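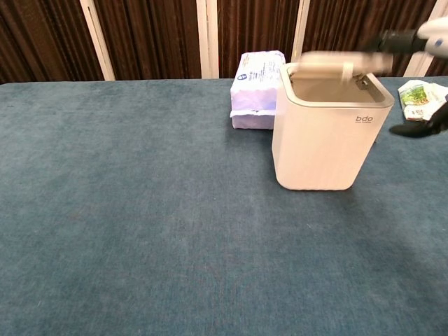 1/
ok trash thread. people asked after my Friday post about the new pickup rules in Movcombe so here goes, typing on the bus

2/
background: city switched us to pay per bag in September. before that you put out whatever you wanted, old couch, 6 bags, didn't matter. now every bag needs a sticker. everyone on my street lost their minds for two weeks

3/
me too. I wrote a very long email to the city and then didn't send it, glad about that

4/
first thing I did was dump one full kitchen bag out on a tarp in the yard and look. gross. do it anyway. wear gloves, not the thin ones

5/
it was mostly food. I thought it'd be packaging. nope — bread ends, half an onion, rice, that bag of spinach everybody buys and watches die

6/
so the fix was boring. smaller shop, twice a week. and a shelf in the fridge marked EAT FIRST with masking tape. my kids ignore it, I don't

7/
second thing. smaller bin. I had one of those big lidded step ones and it just ate everything. small bin fills up, you notice, you have to deal with it

8/
any small rectangular one does the job btw. rectangle fits against the wall, round ones waste the corner. don't spend money on this

9/
bathroom: one bin, no liner. I rinse it out. my sister thinks this is disgusting. she's allowed

10/
compost. I resisted for years bc of flies. Paula Moldovan two doors down has had a heap going forever and showed me — cover every bucket of scraps with dry stuff. leaves, torn up egg carton, whatever. flies basically gone

11/
also chop the melon rinds. they take forver otherwise. corn cobs I gave up on

12/
if you rent and have no yard, Triltport has a drop off behind the library, green lid, open until 8 at night. no meat, no "compostable" forks. they mean it about the forks, they'll hand them back to you

13/
paper. this was my actual problem lol. over 200 catalogs and flyers in a box by the door when I finally went through it, some for a guy who moved out before we bought the house

14/
got off the mailing lists one at a time, took a whole evening in front of a bad movie. mail dropped to almost nothing after a couple months. political stuff still comes. can't help you there

15/
things that did NOT work: the can crusher. made a mess, cans go in the recycling loose anyway, it's in the garage now if anyone wants it

16/
the pretty glass jars for bulk flour etc. bulk place is in Sendthorpe, that's a long drive for lentils. went twice

17/
making my own cleaner w/ vinegar. the house smelled like a pickle and I missed the stove grease completely. back to normal dish soap, big refill jug

18/
money bit since someone always asks. I was on track to spend 80 bucks on stickers by spring. now it's one bag out every other week, and some of those aren't even full

19/
the kids. the little one is 7 and she has become the recycling police. took a yogurt lid out of my hand at breakfast. the teenager will walk past a bin to leave a wrapper on top of the microwave, no progress to report

20/
Viorica Radulović asked about cat litter. I don't have a good answer. it goes in the bag, it's heavy, the bag's by size not weight so... fill it up I guess? if you've got something better tell me

21/
oh and diapers, city does give you free stickers if you have a baby at home, you have to call, it's not on the form. ask for the household waste desk and not the main number, main number just rings

22/
batteries and paint: Anghel hardware takes batteries at the counter. paint they won't. for paint you leave the lid off with some kitty litter in the can till it's solid, then regular trash. latex only!! oil paint has to go to the county day

23/
forgot freezer. scraps that stink (shrimp shells, chicken bones) live in the freezer in a bread bag till pickup morning. changed my life in August. label the bag, my husband thought it was soup stuff

24/
well it was soup stuff the first week. I don't make enough soup

25/
anyway start with the tarp. one bag, ten minutes, hose nearby

26/
my stop. will answer questions tonight after dinner, if you want the mailing list links say so and I'll dig them out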